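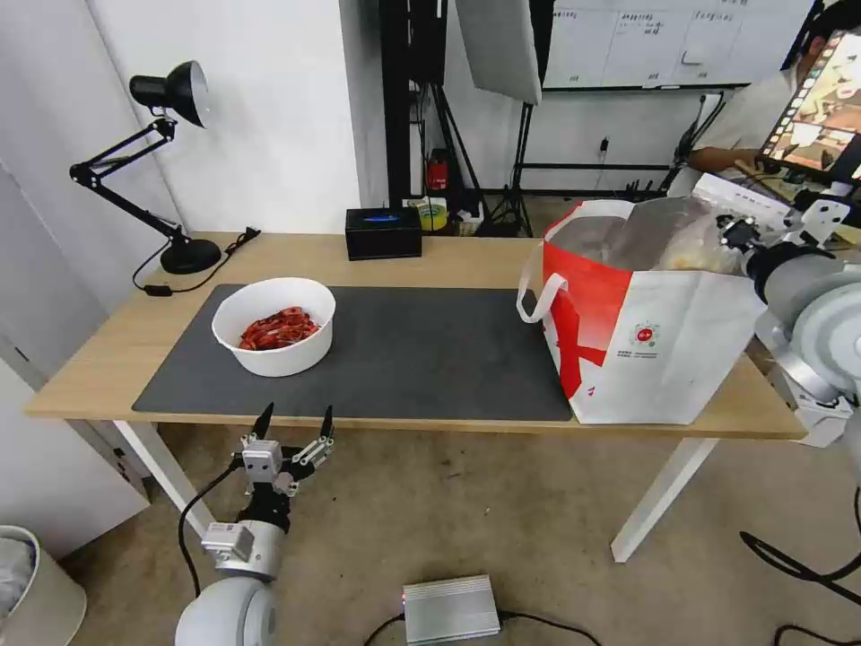
Home | Data | Docs | Changes | Contact

3 min read
Print this page | E-mail this page

# Jolell Snack Labels

Ingredient lists from 563 packaged snacks, typed in by hand and regretted by hand.

## What's in it

One row per product, in `labels.csv`. Columns are name, net weight, ingredients in printed order, and allergens. Spelling is kept as printed, so "tumeric" stays – the label said it, and we only work here.

## Known problems

- 44 rows have no net weight. The sticker with the price was on top of it.
- "Spices" is counted as one ingredient. It is doing a lot of work.
- Three products list salt twice. We checked. They mean it.
- Weights in ounces were converted to grams before November and left alone after that. The `unit` column tells you which.

## Loading

Read it as UTF-8. Excel will turn some of the weights into dates if you let it.

## License and contact

CC BY 4.0. Corrections go to Abbas Karimi, who reads them on Friday and replies when he agrees. Please include the row number.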